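Print this page | E-mail this article
Search this journal Enter keywords Go

4.2 Rehearsal space and the division of songwriting labour

The second theme concerns where material is written and who is credited for it. Of the 44 musicians interviewed, all of whom had played in at least one extreme metal band with a commercially released recording, 31 per cent described a single principal writer and 69 per cent described some form of shared authorship. The two groups did not differ in the age of the band. They differed in where the first version of a song was made.

Bands with a principal writer tended to begin from a home demo: programmed drums, two guitar tracks and a guide vocal, circulated as a file before anyone met. Members then learned the parts and altered them within limits that were seldom discussed. Delaunay (Gaspard Delaunay, guitar, Stanciu) estimated that he changed one riff in eight on the band's second album and was credited for none of them. He did not regard this as unfair. Credit in Stanciu followed the demo, and the demo was not his.

Bands with shared authorship more often worked from a riff played in the room. The rehearsal log kept by Camus between April and the start of recording lists 1533 separate fragments, named by date and tuning, of which a small number reached the finished album. The log does not record who brought each fragment. When asked to attribute them afterwards, members gave conflicting answers for the opening track and for both of the slower pieces on side two.

Line-up changes complicated the picture. Where a drummer left, shared-authorship bands usually stopped writing for a period, while principal-writer bands went on with programmed parts and recruited later. In Gumcombe, where rehearsal rooms were let by the hour, cost also played a role, and three bands had moved their early writing into members' houses for that reason alone. A house limited volume and ruled out a full kit. It also favoured whoever owned the recording equipment, and in two of the three cases that person had become the main writer within a year.

Participants from Trurham, where a shared room was available at a flat monthly rate, reported no such shift. Interviews there were shorter and dealt mainly with lyrics, which were treated as separate labour from the music in every band but one. Domestic settings are considered again in section 4.4 in relation to noise complaints.

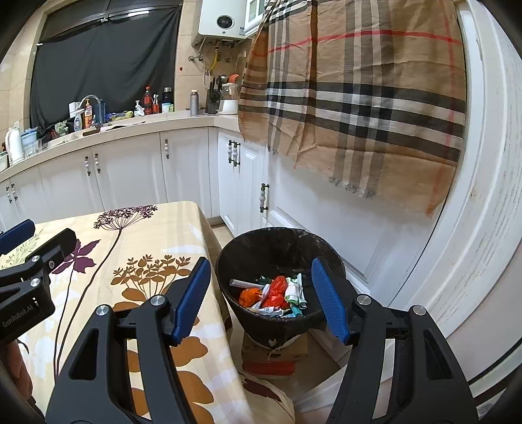

Figure 3. Kitchen table with plant-print tablecloth.

Annick Marchal objected at the review stage that moving into a house could not by itself produce a principal writer, and that in her own band the person with the equipment had been writing most of the songs beforehand. The objection is a reasonable one. The interviews were retrospective, and the order of events in the two cases rests on the members' recollection. Fadime Çınar dated the change in her band to the first home demo, but the earlier rehearsal tapes have been lost and the claim could not be checked.

We therefore treat location as associated with the form of authorship and make no stronger claim. A comparison of demo files with finished recordings, where both survive, is given in section 4.3.

Print this page | E-mail this article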